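Prukier cord swap closes with 2,669 turned in, and yes, some of them were mine

I have a drawer. You probably have one too. Mine is in the kitchen, second from the bottom, and until a few weeks ago it would only open if you slid a butter knife in the top and pushed down on whatever was sticking up that day. Usually it was the brown extension cord from my first apartment, the one with the flat plug that gets warm if you ask it to run anything bigger than a lamp.

Well, that cord is gone now, and so are 2,668 others! The Prukier cord swap wrapped up with a final count of 2,669 old extension cords and power strips handed in at drop-off bins all over town, and the folks who ran it are over the moon. I talked to Maysoun Awad, who put the whole thing together out of the Matell hardware store on Lysenko Street, and she sounded like she hadn't slept much.

"I ordered bins for maybe half of that," she told me over the phone. "By the second week I was borrowing trash cans from my mother."

If you missed it (it was on the flyer in with the water bill, which I grant you is not where most people do their reading), the idea was simple. You brought in any cord or power strip that was cracked, frayed, taped up, missing its ground pin or just plain old. You dropped it in a bin outside one of 16 places around town, no need to go inside, mask on, wave at whoever was in the window. For every cord you left you got a paper ticket, and the tickets were good for money off a new one at Matell. It ran all through November and then got stretched into December when the bins kept filling up.

The swap was paid for with leftover money from the street fair, which of course didn't happen this past year. I miss the street fair. I miss the fried dough more than I can tell you. But if the money had to go somewhere, I'm glad it went to this, and I'll tell you why.

Like a lot of people, I've been working from home since spring. My "office" is the end of the dining table, and the dining room in my house was wired by somebody who figured a family would need one lamp and maybe a radio. There's a single outlet, behind the china cabinet. Off that outlet I had a power strip, and off that power strip I had another power strip, and off the second one I had the laptop, the monitor, the printer, the phone, my daughter's laptop, my daughter's other thing that charges, and from October on, a space heater.

I can hear the firefighters reading this and putting their heads in their hands. I know! I know now.

Hanna Kovalchuk came by my porch to look over a bag of stuff I was getting ready to drop off. She's been an electrician here for years and did the sorting at the end of each week, and she was very nice about the bag. She was less nice about the space heater when I told her about it. A heater goes straight into the wall, she said, never into a strip and never into an extension cord, and two strips hooked end to end is something she'd like to never see again in her life. She sees it in nearly every house she goes into.

"People got sent home with a computer and nobody sent an outlet home with it," she said. I've been thinking about that one for days.

She also gave me the quick check she does on her own cords at home, and I wrote it down on the back of an envelope, so I'll pass it along. Unplug the thing first. Run the whole cord through your fingers and feel for nicks or flat spots. Look hard at the place where the cord goes into the plug, where all the bending happens. Wiggle the plug in the outlet, and if it sags or falls out, stop using it there. If the plug or the strip has brown marks, or it smells a little like a burned pan, it's done. Don't tape it. She said that last part twice.
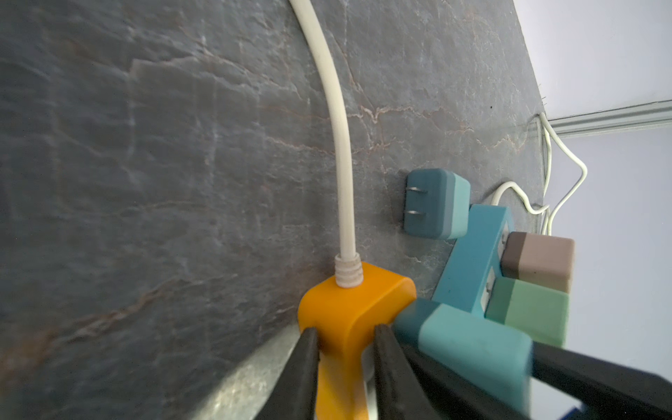
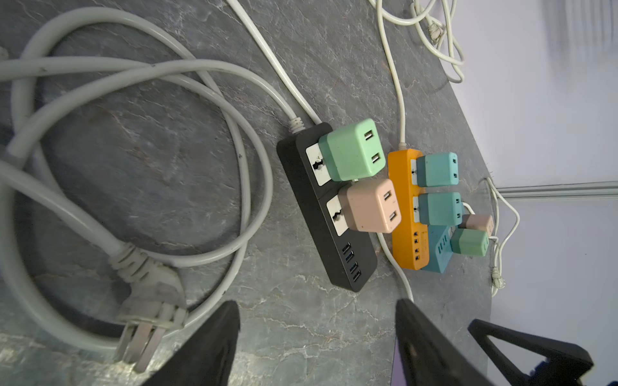
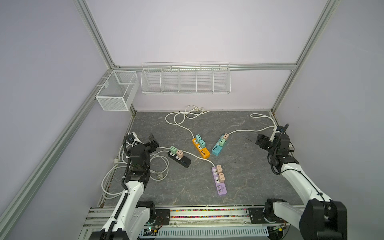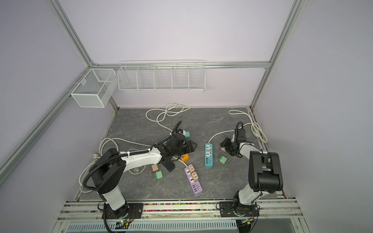 White cords or cables in all four, on gray with pale veining; the second has a black power strip next to an orange one.

Now, about what people turned in. I got to hang around for one of the sorting afternoons in the lot behind Matell (outdoors, everybody spread out, and so cold my pen quit), and I could have stayed for hours. There were cloth-covered cords that had to be older than me. There was a strip with somebody's name burned into it with a soldering iron, very neat lettering. There was a green outdoor cord so long that two people had to walk it across the lot to get it untangled, and when they finally found the far end, it had been chewed clean off. A string of lights had gotten in there too, which wasn't supposed to count, and there was a pretty lively talk about whether it should. It did not.

There were also a whole lot of travel adapters. I hadn't thought of that, but it makes sense. You buy one at the airport in a panic, you use it for a week, and then you come home and it lives in the drawer forever. Hanna pulled those out into their own bucket. Plenty were fine, she said, as long as you remember that an adapter only changes the shape of the plug. It doesn't change the voltage, so a hair dryer from here can still cook itself over there. She had one of those stories herself, from a hotel bathroom, and she asked me not to print the rest of it.

The good copper is already on its way to the scrap yard. Maysoun says the yard paid $200 for the first load, and that went right back into more tickets. The second load hadn't been weighed when we talked. The plastic ends are another matter, and she's still calling around to find somebody who'll take them. If you know a place, she'd love to hear from you, and I mean that, she asked me to put it in here.

Not everybody was thrilled with how it went. I heard from a couple of readers up on the Grornari Road side that their bin was full for days at a time and that people had started leaving cords on the ground in the rain. Maysoun says that's fair. That bin was the farthest out and she was doing the pickups in her own car after closing. Next time it gets two bins, she says, or a bigger one, or a different road. I also heard from a man who wanted it known that he had turned in a perfectly good cord by mistake and would like it back. Sir, I asked. It's in the pile. I'm so sorry.

And there is going to be a next time. The ticket discounts from this round are good starting January 1, 2021, and they'll run until the paper tickets are used up, so don't toss yours. You can use up to 5 tickets in one trip. Matell is doing curbside still, so call ahead, tell them how long a cord you need and what you want to plug into it, and they'll walk it out to you. They'd much rather you told them what it's for than just asked for "the cheap one." (That was me. I asked for the cheap one.) Another swap is penciled in for fall, and Maysoun is hoping that by then she can set up tables and have people inside, with coffee.

As for my dining room, I went and did the grown-up thing and had a second outlet put in. It took less time than I'd spent worrying about it, and the only hard part was emptying the china cabinet so we could move it. We found a birthday card back there with a check in it, from my aunt, from years ago. The bank was very polite. The heater has its own spot on the wall now, the desk stuff shares one strip with a real grounded plug, and my daughter has taken over the old outlet completely. I'm not allowed near it.

The drawer opens fine. There are batteries in there, and takeout menus, and a key I don't recognize. Also one charger for a phone I'm pretty sure we got rid of when my daughter was in second grade, and I'm keeping it for now, so please don't write in.

Tickets are accepted at Matell on Lysenko Street during regular hours. If you lost yours, give them your name and the spot where you dropped off, and they'll see what they can do. Anybody with a lead on recycling plug ends can leave a message for Maysoun Awad at the store counter.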